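Hopkin Youth Football Club
Progress report to the Lanow Community Sports Fund
January 29, 2022

We are at the halfway point of the grant and there is a lot of good news to share, so we'll get right to it.

The girls' program is the big one. When we applied, we had a single mixed team at under-12 and a handful of girls who drifted away once they turned 13. We now have 44 girls registered across three age groups, and the under-14s have played a full fall season in the Plukalier League for the first time. They won 6 of their 15 matches and finished mid-table, ahead of two clubs that have been running girls' teams for years. The last home game, a 3–2 win in pouring rain, drew the loudest crowd we've had on the Trolluvum Road field!

Coaching has moved along well too. Four parents have finished the entry-level course and two are signed up for the next level. Every session now has at least two trained adults on the field, which was a condition of the award. We also started a goalkeeper hour on Thursdays. It was meant to be a six-week trial, but the kids kept turning up and we kept it going. 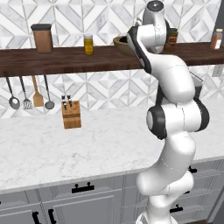 Robot arm in front of a kitchen shelf (computer rendering).

Spending is close to plan. Balls, bibs and the two portable goals came in under the quote, and we would like your permission to move what's left over into travel. Away games have cost more than we expected — the league added two clubs at the far end of the county, and several families don't have a car. A shared minibus for those trips would make a real difference, and we can send the quotes as soon as you want them.

Two things are behind. The floodlight repair on the lower field is waiting on a part, so the under-10s have been training indoors at the school gym, where space is tight and we've had to cap the group at 30. The referee course for older teens hasn't started either. We have a new date for it in April, and the first places are already taken.

Between now and the end of the grant we plan to enter an under-16 girls' side in the summer cup, run the referee course, and get the younger group back outside. We'd love to have someone from the Fund come and watch a Saturday morning. The under-14s play at home most weeks, kickoff is at ten, and the tea hut is open from nine.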